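The Seventh Rule

The rulebook ran to 72 pages, and Esther Simiyu had been told to have it signed by the end of July. She had read it twice on the train and once more in the canteen at Tredance, where the tea came out of the same spout as the soup.

"You don't like it," said Dima Azar.

"I like the binding."

He sat down across from her. Dima had written most of the book. He believed in it the way some people believe in cold baths. There were rules for how fast an arm could move near a person, rules for who could stand where, and a whole chapter on the colour of floor tape. Stindard, who paid for the floor and the tape, wanted to print Safe Working Practice Followed on every box they shipped.

"Which one is it this time?" he asked.

"Rule 7. The machine shall confirm that the load space is clear before closing the door."

"What's wrong with that?"

"Confirm how?"

Dima looked at the ceiling. "It looks. It has a camera on its wrist."

"So have a lot of things," said Esther, and took her tea upstairs.

The test room was at the end of the corridor, past a cupboard with Shboul written on it in marker pen. Elsa Solberg was at the desk with the log open. She did not get up. She had seen inspectors before, and they mostly wanted to know where to hang their coats.

"How many runs?" Esther asked.

"235."

"And how many did it mark as clear?"

"All of them."

Esther wrote that down and underlined it. In her experience a check that always passed was either a very good check or no check at all, and she had met far more of the second kind. She asked to see what the arm saw. Elsa turned the screen round.
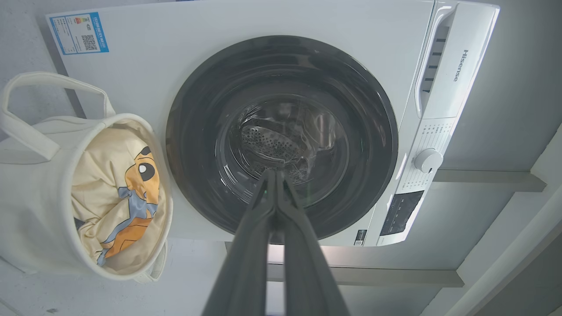 Esther had never cared much for washing machines, but she had spent nineteen years looking at what people meant by the word clear. A school kitchen had once been clear, with a boy's bag in the oven. She pulled a chair up to the screen. The two grey fingers were together, their tips lying over the bottom of the black door ring, and behind them went part of the bottom of the drum. She could see the paddle with its little holes, bright as a cheese grater. She could not see what might be lying underneath it.

"Where would a sock be?" she said.

"Sorry?"

"If someone left a sock in the drum. Would it float?"

Elsa leaned in. It took her a moment. "It would be at the bottom," she said.

"Behind its own hand."

"It's meant to move back before it checks."

"Is that in the rule?"

Elsa turned pages. She was quick about it, and Esther noticed she had put her own slips of paper in the book, six of them, all yellow. "No," she said. "It's in an email from Marcelle. She asked for it in the spring."

"And what did they say to Marcelle?"

"That it would be looked at in the next version."

Esther knew about next versions. She had a shelf of them at home.

Dima came in without knocking, still carrying his tray. He looked at the screen, then at the underlined number in her notebook.

"It's a sock," he said. "Nobody gets hurt by a sock."

"Is the rule only for socks?"

"It's a general rule."

"Then it's general about the wrong thing. You've told it to confirm. You haven't told it what it has to see first." She tapped the glass. "If it can't see the bottom, it should have to say so. Has it ever said so?"

"There isn't a code for that," said Elsa. "There's clear and there's not clear."

Dima put the tray down on top of the log. "If we add a third answer, it'll stop every ten minutes. Stindard will go mad."

"They might," said Esther. "Have you got a pen that works?"

He had. She crossed out the line for her signature, wrote Rule 7, see note, and began on the note, which went over the page and into the margin of the chapter on floor tape. Elsa moved the tray and opened a new page in the log — she wanted to know how you spelt obstructed.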